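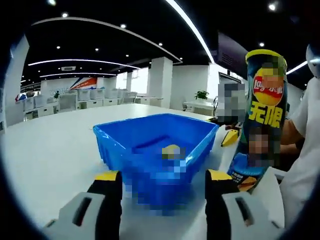 *Page last changed: September, by S. Edet*

## The sharing table: bins, snacks and a few small rules

Dear neighbors and colleagues of the second floor,

Many of you asked me in the corridor how the sharing table works now, so I write it one time for everybody. The table is the big white one, and the main thing on it is a blue plastic bin. If you have something at home or at your desk that you will not eat or use, you put it in the bin, and whoever wants it may take it. You do not need to ask and you do not need to write your name.

The idea came from Pravesh Adams, who moved here from the Kruger building in spring. There they had a similar bin beside the elevator. He told me that in the first month they gave away mostly tea bags, and after this people became more brave.

**What may go in the bin**

- Small closed packages, fruit with a skin, sweets in their paper.
- Pens, clips, erasers and other small desk things, if they are clean.
- Not cooked food, please. In August we had rice in a box without a date and I had to throw it away together with the box.
- Nothing that must stay cold. For this we have the shelf in the refrigerator with the label "Biva", which is the name of the old refrigerator company and has no other meaning. Some new people were looking for a person called Biva.

**What stays beside the bin**

Tall things should stand next to the bin. I mean bottles, cereal boxes and chip cans, like the dark Lay's can with the yellow lid. The bin has sides that go narrower to the bottom, so a tall can inside will lean and fall on the smaller things. Please press the lid well when you have opened a can, because the chips become soft very fast in our kitchen. I have tried the ones with the Chinese writing, 无限, and I like them more than the usual ones here. If somebody knows which shop sells them, please tell me. Rullis on the corner had them before the summer, but the lady there says that they do not order them now.

**Cleaning**

The bin is washed every 2 weeks. We use warm water and a little dish soap, and then it is dried with a cloth, also under the rim, where the crumbs of sugar like to hide. Please do not use the green powder from under the sink. It makes scratches on plastic, and a shiny bin is looking old after one time.

On the washing day I take out what is left at 17:00. Pravesh takes the fruit home for his soup or his rabbits, depending on the fruit. Small things that lie alone on the bottom are easy to forget, so if you see one and you want it, take it. It is not impolite to take the last one.

**The second bin**

We had around 77 dollars left from the summer lunch, and several people proposed to buy a second bin for the desk things, so that pens and food do not lie together. I asked for the price at Celletti and one bin of the same size is not expensive. I would like to have another color, maybe red or gray, so that we do not mix them. If you are against it, or if you have a good bin at home which you do not need, write to me before the end of September.

One more request about the table. It is white and it shows every cup. There is a cloth on the hook by the window, please use it after your coffee and hang it back open, not in a ball.

With friendly greetings,

Somtochukwu Edet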